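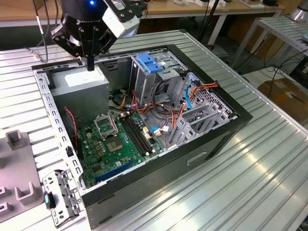
Refurbished towers from Grandley: worth it or old junk with a sticker?

Posted by mossgate, November 19, 2023

Grandley is clearing out ex-office desktops at the Clundport store. They say every one gets a "337-point inspection" and I'd love to see that list. How do you get to 337 points on a beige-era office PC? Are they inspecting each screw?

I need something for email and bills, so old parts don't scare me. What bothers me is the listing.

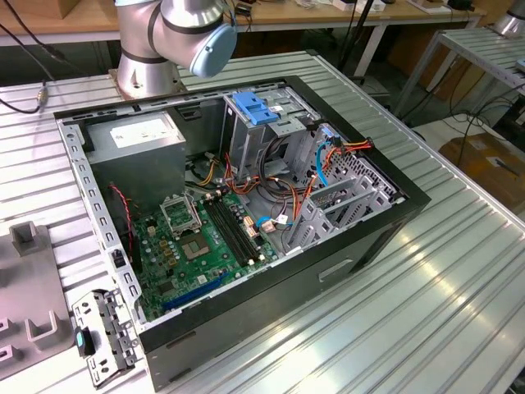
It gives the memory and the drive size, then goes quiet on how many hours the drive has run. I asked by email and got a paragraph about "customer-ready quality" back. No number.

potluck_47 replied:

I bought one from them in November last year and it's been fine. You're overthinking it. It's a cheap computer.

mossgate replied:

Fine for a year is a pretty low bar. Did you ever check the drive hours?

potluck_47 replied:

No, and I don't plan to. It boots.

dullpencil replied:

I did check mine, from Stutley, which sells the same kind of stuff. Nearly 4000 hours on the drive. I can live with that, but the page said "like new" — come on.
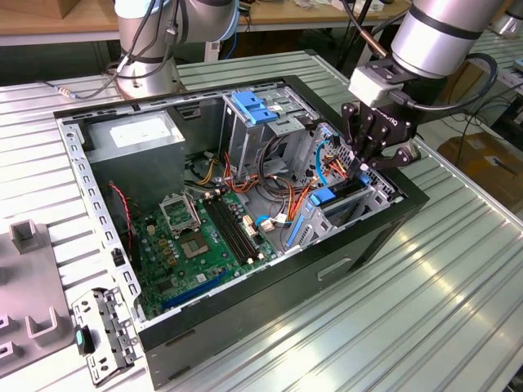 gravelroad replied:

Everybody blames the drive. I'd ask about the warranty first. Stutley's runs 4 months and you pay the shipping both ways. Read that part before you argue about hours.

mossgate replied:

Fair, though a warranty doesn't bring back my tax files. I'm going to pass unless they send me a number. 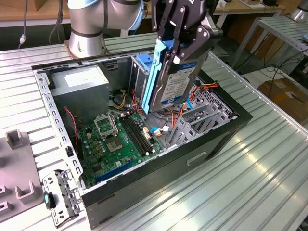 More topics in Buying Used

Alcaraz extended coverage, has anyone ever gotten paid?
Is "grade A" a real thing or did somebody make it up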